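Packing a Cloth Tote So It Carries Well

I have carried my groceries and my library books in cloth totes for years, and for most of that time I packed them badly. Everything went in from the top in whatever order it came to hand, and by the time I got up the hill to Wirkesen my crackers were crumbs and some sharp corner was poking me in the hip. My neighbor Tien-fu Yuen finally showed me a better way, and I've been passing it along ever since — so now it's your turn!

Start by emptying the bag all the way. Turn it inside out and give it a good shake over the sink, because old receipts love those bottom seams. Then turn it right side out again and set it down on a clear table. A soft bag won't stand up by itself, and you don't need it to. Let it slump and pull the mouth open wide, so you can see right down to the bottom.

Next, move the straps out of your way. I like to let the near one flop down onto the table, where I won't end up packing on top of it.

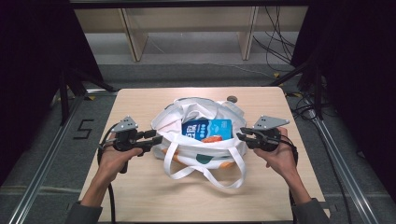

Now for the big flat things. Boxes and large packages go in first, lying down while the bag is lying down, with the broad side toward whatever part of the bag will rest against your body. Small, crinkly things like candy or a snack go in after that, along the edge of the big package, where they won't get squashed. If you have jars, wrap each one in a dish towel and keep them to 2 per bag. I tried 4 once, on the way home from Clurkow, and my shoulder complained until bedtime.

When it's all in, gather both straps and lift slowly, just an inch or so. Does it tip? Set it back down and slide the heaviest thing toward the middle — then try again. Check for twists in the straps too, as a twisted strap digs in something awful on a long walk.

Keep bread and eggs out until last, and lay them on top once the bag is hanging straight.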